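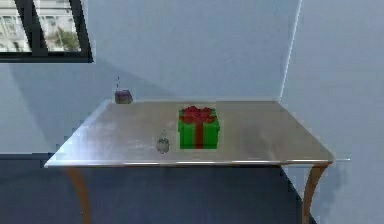 Moving my mum's recipe tin into one proper book, a little thread. She wrote 346 of them on cards, half with no oven temperature! I keep wanting somewhere big enough to lay them all out, a long silvery top on curvy tan legs like this one would do me nicely, but it's the bedroom floor for now.

2/ Puddings first, because I'm weak. There are 12 sorts of crumble (twelve!) and 3 of them are the same crumble with a different aunt's name on.
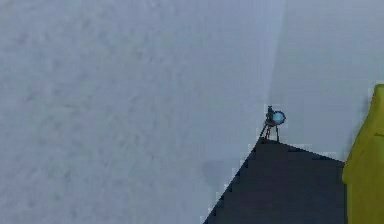 Grey-blue, with a bit of yellow. Cover colours, maybe?

3/ Hoping to have it printed in Colstead by November, if I can read the chutney page. Is it "simmer" or "summer"?

Comments
Simmer, surely, though my gran's took all summer x
Please post the crumbles!
Grey-blue gets my vote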